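FOR IMMEDIATE RELEASE
Thursday, May 30, 2024

Firkex asks office kitchens to give the counter back

WARKOW – Firkex, the small firm behind the Baumgart line of kitchen shelves and hooks, today opened sign-ups for Clear Counter, a free program for shared kitchens where the counter has quietly turned into a desk. It will run in 50 workplaces in Warkow and Sutau, starting in September.

The idea came out of the firm's own kitchen, where people like to stand up and work near the coffee. A laptop gets parked by the wall. A mouse goes on top of the laptop, a little zippered case settles in near the cooktop, and a mug marks the spot the way a flag marks a moon. By then anyone hoping to chop an onion has to ask permission. 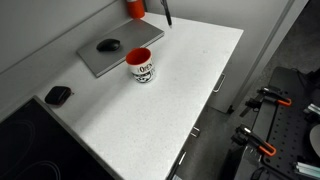

Leif Arnardóttir would like it noted that some people do their best thinking next to a stove, and that an onion can be chopped at a desk just as well. Firkex has taken the point and added one standing-height work shelf to every kit, well away from the cooking zones.

Each kitchen that signs up gets a Baumgart wall shelf, a tray for pens and other small things, a row of mug hooks and a printed card with the house rules. There are only 2 rules. Nothing with a battery goes beside the cooktop, and a mug left out overnight belongs to whoever washes it.

The second rule took most of a month to agree on. Mugs, it seems, are where people stop being reasonable. A plain white one can vanish for a year without a word said, but take the one with the bright orange inside and the lettering on the outside and there will be an email to all staff, possibly with a map.

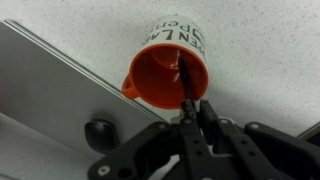

For that reason the hooks come with blank name tags, and the tags come with a pencil, so that ownership can be revised as friendships change. The hooks will take a full-size mug with a thick handle. They will not take a travel cup, and Firkex has no plans to look into it.

Kitchens of any size may apply, as long as at least one person in the building cooks something now and then. Soup counts. Toast is under review.

Sign-ups are open through the Firkex front desk in Warkow. Kits are free for the first 50 kitchens. After that the full set costs 700 crowns, with the pencil.

Press contact: Firkex press desk, Warkow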